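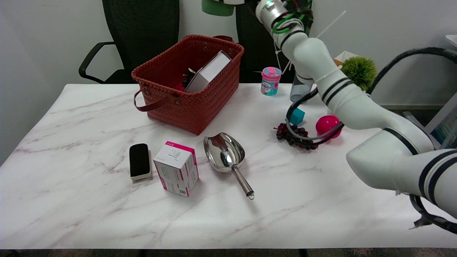

A white robot arm at a table set with household objects and a woven basket.

The Brimance Code is a set of good-practice rules for people who work with robot arms at ordinary tables, handling the sort of everyday things one might find in any kitchen or office. It was first drawn up in the town of Hunwood, where it began life as a few friendly pages passed between workshops, and it has since grown to 17 rules in 3 parts — the table, the arm and the people nearby.

The first part asks that objects differ well in shape, size and shine, so that a metal scoop may quite happily share a table with a ball, a cardboard box or a bunch of artificial grapes. The second deals with cables, which should be given enough slack for the arm to bend freely but never so much that a loop can catch on something, and with keeping speeds gentle. The third, much the longest, covers where people may stand and sit while the arm is powered.

The code was last revised in March, when the Cinstead edition added a rule on chairs left within reach — a matter on which the older Sorrentino guidelines had been silent.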